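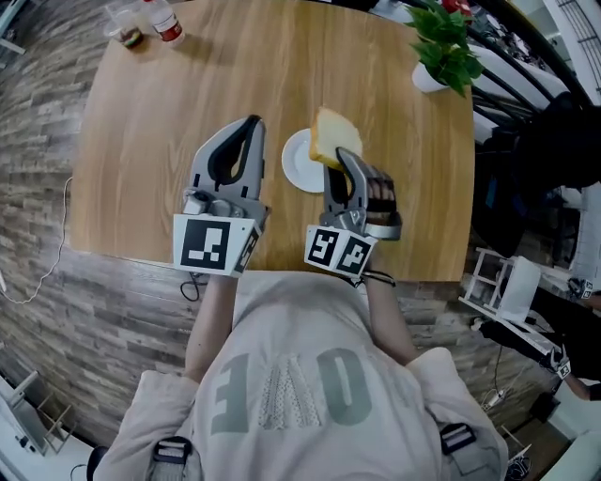 Sep 17, 2018

Quick one tonight, bread is in the oven and I've got 15 minutes.

So we're out of the Plellby flat. Finally. Keys handed back Friday, bond still "being processed", don't get me started. New place is in Flidthorpe, top of the hill, no footpath, magpies already have it in for me. Love it though.

Rent is 398 a week, up from what we had, but there's a proper kitchen and a yard with a lemon tree. Lemons! In Plellby I was paying a fortune for those sad little net bags.

Things I've learned so far:

Bin night is Tuesday. Missed it. Whole street's bins out in a neat row and me in my pyjamas at seven listening to the truck go past.

The 136 bus doesn't run after six. The timetable says it does. The driver says it doesnt. I believe the driver.

Hot water takes forever to get to the bathroom. Start the tap, go and make a cuppa, come back.

Boxes. Still so many boxes. Labelled every one of them "misc" becuase I was tired and now I'm paying for it. Can't find the good scissors or the cheque book or Moriarty's flea stuff. Moriarty (cat) spent two days behind the washing machine and now sleeps in the linen cupboard like he's always owned it.

Eimear Cronin, if you're reading, yes I still have your casserole dish. It's in a misc. You'll get it back when you come up from Brornorstead in December, promise.

Paint next. Thinking a pale grey for the hall, or maybe just white, the colour in there now is sort of old mustard. Anyone used the cheap stuff from the hardware place? Does it need three coats? Tell me before the weekend.

Timer's going, gotta run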